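Trimming hand-held gripper demonstrations before training

23 shares | 5 comments

This page covers how we cut bimanual sock demonstrations for the Flanent policy. It assumes you have already synced both wrist streams in Nukex and exported them at the default rate.

Set the start marker at the first sample where either jaw begins to close. Anything earlier is approach travel, and too much of it biases the policy toward hovering. Keep 5 samples of lead-in.

Set the end marker once both jaws are open and clear of the cloth. Discard any episode with a tracking gap longer than 200 ms — interpolating across it produces a jerk that the policy will learn.

Label the two tools by role, "hold" and "pull", and keep the labels fixed for the whole episode. In our Surnton runs, swapping labels midway cost 29 points of success on the folding task.

Contact samples need a separate pass. Knit deforms before the jaw width changes, so width alone marks contact too late. Step through the wrist view and tag contact by eye for each tool.
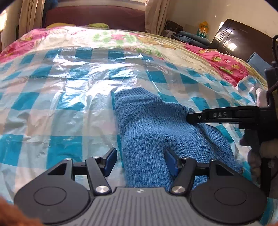
Kun replied that tagging by eye doesn't scale past a few hundred episodes, and asked whether motor current could replace it. Current works for the robot, but the hand-held tools don't log it. Tag by eye for now, and have 2 people label each episode.

Export with roles and contact tags included, then rebuild the index.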